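Cordero Matte White Panel Coating, Waterborne, Interior

Nulanix part group: Coatings / Metal and Primed Board

Overview

Cordero is a one-component waterborne enamel for interior panels, doors, cabinet fronts and equipment covers. It dries to a flat white surface with low glare and is meant for spray or roller use on primed steel, primed aluminum and sealed fiberboard. It is not rated for floors, countertops or surfaces in steady contact with water.

The current formula replaces Cordero Flat. The two can be applied over each other once the first coat is fully dry, but should not be mixed in the same container. The older product has a slightly yellower white and the difference shows on large doors.

Surface preparation

Remove wax, silicone and grease with Pruswood Cleaner or an equivalent residue-free wash. Sand glossy surfaces until evenly dull and wipe off the dust. Bare metal needs a primer. Bare fiberboard needs a sealer, with extra attention to routed edges and the inside corners of recessed sections, where the board drinks up the first coat and the finish turns patchy.

Fill dents before priming. A matte finish hides small ripples better than gloss does, but it will not hide a filler edge.

Application

Stir by hand. Do not shake – trapped air leaves pinholes in sprayed work. Apply 2 coats, letting the first dry to a light sanding stage. Keep a wet edge across the full width of the panel. On panels with a stepped groove or recess, coat the groove first and the flat field second. Heavy build in the groove can sag at the lower corners.

Roller: short nap, foam not recommended.
Spray: thin only with clean water, up to 7 percent by volume.
Brush: touch-up only.

Cleaning and care

Wait 9 days before washing. Use a soft cloth and mild soap. Melamine sponges and scouring powder will polish the surface and leave shiny spots that cannot be rubbed out. Scuffs from rubber or dark plastic usually lift with Pruswood Cleaner on a damp cloth.

Storage

Keep from freezing. Close the lid firmly and store upright. Discard material that stays lumpy after stirring.

Ordering

Order code 124-M, white only. Tinting is not offered in this line – customers who need gray or cream should look at Marnenar Satin, which takes the same primers and has the same cleaning limits.

Customer comments
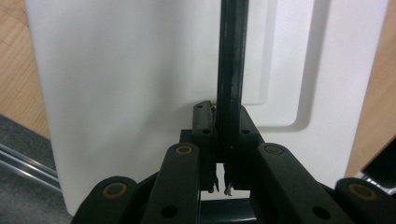 Marnenar Satin might take the same primers, but it doesn't touch up the same way. I used Cordero on a set of closet doors in February and could spot in a scratch with a small brush, no visible ring once it dried. With the satin I ended up rolling the whole door again. I would also like to see the wash time printed on the can, where the only care note I could find was "allow to cure."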